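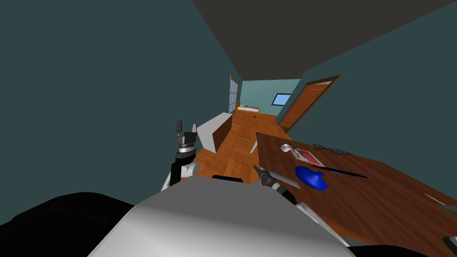 Home Food Home & Garden Travel Subscribe
Search stories…
5 min read

The first thing my grandmother did in any kitchen, including ones that weren't hers, was clear the table. I grew up thinking a table was for eating at, and it took me years of renting in Prellmont to see how many other jobs it picks up along the way (mail, taxes, seedlings, a sewing machine that stays out until October). Give a table any room at all and something will end up beside it, whether that's a stack of chairs or a basket of laundry. Mine has a bicycle next to it, and I've stopped apologizing to guests.

What I wanted, when I finally bought one of my own, was a table that could take all of this and still seat six for supper. I looked for nine weekends. There was a lovely old thing at Ladefoged, the secondhand barn out past the mill, priced at $1,127 and worth it, I'm sure, to a person with wider doors. I measured mine twice and drove home sad.

The one I live with now came from Brimska, up the valley – scratched, a bit short in one leg, and heavier than my car felt on the way back. I rubbed it down with oil over five evenings and left the scratches alone. There's a ring near one end from a soup pot that was there before me, and I always set the bread down right next to it.

More from Justik Magazine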